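Grumell Ceramics - Glaze Technician, Part Time

Grumell makes tableware for cafes and small hotels. The technician mixes and tests glazes, loads two electric kilns, and keeps firing records. Shifts are four hours, mornings only.

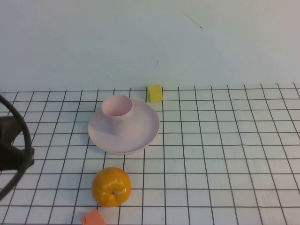 Applicants should be able to weigh dry materials accurately, lift 50 pounds, and read a cone chart. Respirator fit testing is required before the start date - we cover the cost. Prior kiln experience is preferred.

Send a resume and two references to Mingxuan Kang, Production Office, Grumell Ceramics. Applications close May 15, 2025.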